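4. Storing packaged snacks in the Sullex countertop dry cabinet

The box says the cabinet keeps food "fresh for longer." Longer than what, it doesn't say. Set it up as follows and judge for yourself.

1. Stand the cabinet on a level surface, at least 2 inches from the wall.
2. Fit both shelves with the lip facing forward.
3. Plug it in and run it empty for 8 hours. The display will claim it is ready well before that. Ignore it.
4. Load sealed packets only.

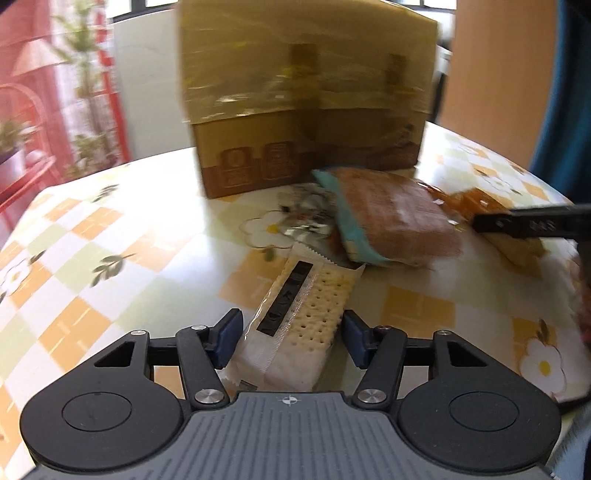
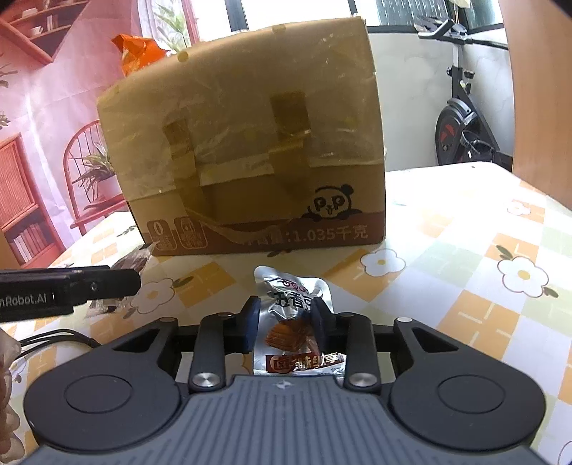 Single-serve snacks in sealed wrappers.

By Sânziana Ursu
Sep 23, 2018

5. Check each seam before loading. A packet with a split seam goes in a lidded jar or gets eaten today.
6. Put the earliest dates at the front. The cabinet has a "rotation reminder," but all it does is beep once every January.
7. Set the dial to Low. High uses more power, and I have yet to see what else it does.

NOTE: A sealed foil packet already keeps moisture out. The cabinet adds very little to it - the real gain is for crackers and cereal moved to jars with loose lids.

CAUTION: Do not use the cabinet for anything marked "keep refrigerated." It does not cool. In a kitchen over 80 degrees it will be just as warm inside.

8. After 48 hours, open the door and feel the drying pack. If it is soft, replace it. The Nurkemus refill fits and so does the plain one from Nogueira, whatever the warranty card hints.

Related items
Nurkemus drying pack: when to replace it
Nogueira jar lids, sizes and fit
Uveo shelf liner: is it worth it?
Resetting the Sullex display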